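How do I get dull gray marks off a light wood-grain tabletop?
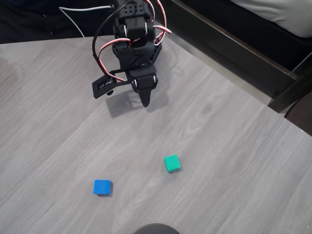
Posted by Gladys Urrego, Aug 8, 2025

The top is light gray with a wood-grain pattern. I bought the table secondhand in June, so I have no paperwork and don't know what the surface is made of. It gets used every day, mostly for small parts and blocks that get pushed back and forth. Over time I have ended up with faint dull marks that only show when the light comes from the side. Dish soap and warm water did nothing. I have a bottle of Farkitz cream cleaner under the sink but I'm afraid of making a shiny patch. Is there a safe order to try things in? I would also like to keep it from happening again — a mat is fine if it lies flat.

Ccori_202

Find out first if the marks are on the surface or in it. Run a fingernail across one. If you feel nothing, it is probably residue from whatever was rubbed on it, and a damp melamine sponge with almost no pressure will often take it off. Try a spot near a back corner and let it dry before you judge it. Stop if the spot looks glossier than the rest.

If your nail catches, it's a scratch. Cleaning won't fix that on a printed surface, and sanding will go through the pattern. If the top turns out to be real wood you have more options, but check the underside and the edges before you assume that.

I would leave the cream cleaner alone. Most of them have a fine abrasive in them. Wipe with plain water afterward whatever you use, or the film will look like a new mark.

For a mat, get one with a fabric back. Some rubber backs leave a stain on light tops if they stay in one place for months.

balteck50

Rubbing alcohol on a cloth worked on mine. Test it first. Mine was white so maybe not the same.

Tomas P.

Put felt dots under anything that gets dragged. A sheet of 200 is cheap and you can cut them smaller. I just live with the marks on my own table, you stop seeing them.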